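论坛首页 > 船艇 > 小型动力艇 > 保养与改装

新帖 精华 搜索 登录

Luteris 19 中控台艇,换不换 Karagiannis 的液压舵?

发表于 2018年11月3日 作者:浅滩老周

手里这条 Luteris 19 是二手接过来的,玻璃钢船体,原装拉索舵,后面挂一台四冲程舷外机。今年夏天开始舵越来越沉,往左打还行,往右打要用两只手。拉索拆下来看过,外皮在转弯那一段已经裂了,里面有锈水流出来。

现在两个方案:
一是换一根同长度的拉索,舵机头不动,花钱少,自己一个下午能装完。
二是直接上 Karagiannis 的液压舵套件,前泵、油缸、两根软管全套,价格是第一个方案的好几倍。

船平时停在内湾,水浅,主要钓鲈鱼和黑鲷,天气好的时候出湾口跑一跑岛礁。12月准备上岸刷底漆,想趁那时候一起弄。用过的朋友说说意见,最好讲讲装的时候碰到什么麻烦。

——
回复 1楼 海蛎子

液压。出湾口就别犹豫了。拉索舵在高速的时候有反扭,手一松船就自己偏,跑岛礁回来胳膊酸得抬不起来。换了液压以后方向定在哪儿就是哪儿,可以腾出手看探鱼器。

——
回复 2楼 北岸木匠

不同意楼上。19尺的船,马力又不大,拉索够用。我那条同级别的船用拉索用了11年,中间只换过一次索。舵沉多半是两个原因,一个是索本身进水生锈,一个是舷外机的倾转管里黄油干了。你先把索从倾转管里抽出来,单独用手推一推发动机左右转,如果发动机本身就很紧,那你换什么舵都沉。

——
回复 3楼 浅滩老周(楼主)

倾转管还没查。索是从中控台那头拆的,发动机那头没动。周末潮水合适就去看。

——
回复 4楼 老锚

木匠说得对,先查倾转管。很多人花了钱换索,装上去还是沉,然后骂厂家。管子里的旧黄油会变成蜡一样的东西,要用圆毛刷蘸煤油一点点带出来,别拿螺丝刀捅,捅花了内壁以后更容易咬死。清干净以后打船用防水黄油,伸缩杆上也抹一层。以后每次洗船顺手打两下油嘴,打的时候把杆收进去,伸出来的时候不要打,不然油会顶死在管里。

——
回复 5楼 海蛎子

查是要查的,但是索已经裂了,反正要换东西。问题是换索还是换液压。木匠那条船我记得只在湾里跑,浪都没有,情况不一样。

——
回复 6楼 北岸木匠

我湾口也出,出得少而已。液压也有液压的毛病,漏油、进空气,密封圈到了年头要换。拉索坏之前会越来越沉,你有时间反应。液压要是软管接头松了,油漏完方向盘就是空转。

——
回复 7楼 Steltier修船铺小陈

我们铺子两种都装,说几点实际的。

1. 液压舵装好以后排气最费工夫,两个人干比较快,一个人在前面打方向加油,一个人在后面管油缸的排气嘴。气没排干净,方向会发飘,停在中间有一段空行程。
2. Luteris 19 的中控台里面空间小,前泵后面那两个软管接头正好对着保险丝盒,不移保险丝盒的话手伸不进去。移的时候线要留够长。
3. 软管走右舷线槽,原来拉索的过孔可以用,但孔边要加护套,不加护套磨两年就露线了。
4. 软管弯曲不能太急,发动机全倾起来、左右打到底都要试一遍,看有没有拉紧或者被夹住。
5. 铭牌马力如果超过套件标的上限,不要装,换大一号的油缸。

工时我们按一天算。自己装的话留两天。

——
回复 8楼 浅滩老周(楼主)

谢谢小陈,保险丝盒这一条很有用,我的那个正好在那个位置。请问油缸那边支撑杆要不要另外买?

——
回复 9楼 Steltier修船铺小陈

套件里带的是前装式油缸,支撑杆穿进倾转管里,不用另买。所以还是那句话,倾转管得先清干净,不然杆穿不进去。有的船井口太窄,发动机全倾的时候油缸会碰到井沿,你量一下发动机前面到井沿的距离再下单。

——
回复 10楼 潮水表

插一句,我去年装的是 Vetance 的套件,比 Karagiannis 便宜300块。用到现在没漏过。缺点是说明书只有外文,排气的步骤画得不清楚,我第一次排完还有气,又买了一瓶油重新来。方向盘轴是标准锥度,原来的盘可以直接装上去。

——
回复 11楼 老锚

Vetance 的前泵我拆过两只,密封圈买不到单件,要买整套修理包。这一点买之前要想好。Karagiannis 的密封圈镇上的配件店就有。

——
回复 12楼 潮水表

修理包也不贵,网上能买到,就是等的时间长一些。开船季节坏了确实麻烦,这个我承认。

——
回复 13楼 浅滩老周(楼主)

今天去看了。发动机单独推,左右都很紧,右边更紧。索从倾转管里抽了半天才出来,杆上全是黄褐色的硬块。照老锚说的用煤油和圆毛刷来回带,清了一上午,抹布用掉一大堆,回家和下水裤、救生衣内胆一起分两次洗,带煤油的那几块没敢进洗衣机,直接扔了。 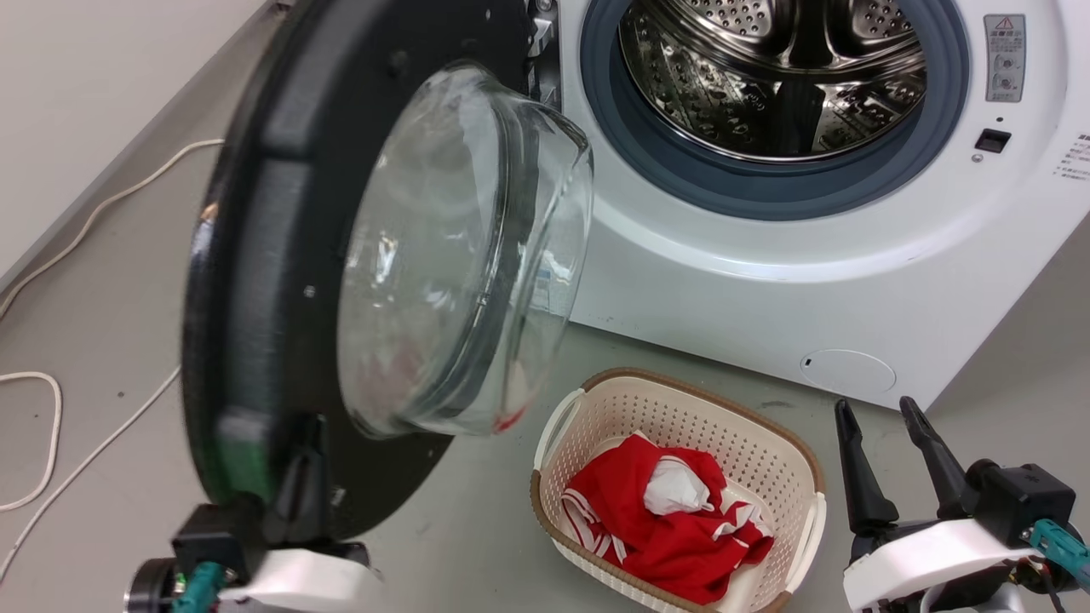

管子清完以后再推发动机,一只手就能推到底,跟之前完全两样。看来木匠和老锚判断得准,舵沉有一大半是这里的问题。井口也量了,发动机前面到井沿有25厘米,小陈你看前装油缸够不够?

——
回复 14楼 Steltier修船铺小陈

够。不过要在全倾的位置再量一次,平放的时候量的数不算。另外看一下井里有没有后加的杆架或者水泵座,碰到过装完才发现打右满舵顶住水泵座的。

——
回复 15楼 北岸木匠

既然清完一只手就能推动,那换根索就行了,省下的钱拿去刷底漆。索的长度别照旧索量,旧索有可能本来就配错了。从方向盘中心量到船舷,再沿船舷量到尾板,再量到倾转管中心,照厂家的表去对。转弯处半径留大一点,你那根裂在转弯的地方,就是弯得太急。

——
回复 16楼 海蛎子

我还是投液压。你现在不换,明年跑几趟岛礁回来还是要换,等于索的钱白花。

——
回复 17楼 老锚

不一定。他19尺的船,巡航也就25节上下的速度,反扭没那么厉害。要是嫌反扭,可以先调发动机下面那块小配平片,松一颗螺丝的事。船往哪边偏,配平片后沿就往哪边拨,每次拨一点,下水试了再拨。还有一种带防反扭舵机头的拉索套装,松手不跑偏,价钱在两者中间。

——
回复 18楼 浅滩老周(楼主)

配平片看了一眼,是歪的,前一个船主不知道怎么调的。防反扭那种舵机头,中控台开孔要不要改?

——
回复 19楼 老锚

看牌子。多数是通用孔位,旧的舵机头拆下来对一下模板就知道。方向盘会重一点点,比普通拉索重,比你原来那个生锈的轻得多。

——
回复 20楼 潮水表

补充一下,不管最后装哪种,尾板那边的螺母一定用新的自锁螺母,旧的拆下来不要再用。我那次图省事用了旧的,跑了30个小时以后检查,已经松了半圈。

——
回复 21楼 浅滩老周(楼主)

记下了。先按防反扭拉索这个方向去问价,12月上岸前定下来。全倾位置的距离下次去码头再量,量完把数贴上来,液压还没有完全排除。另外问一句,底漆上岸以后是先刷漆还是先弄舵?

——
回复 22楼 Steltier修船铺小陈

先弄舵。发动机要左右打满试,人在船尾爬上爬下,漆刷好了容易蹭。

上一页 下一页 回复 返回版块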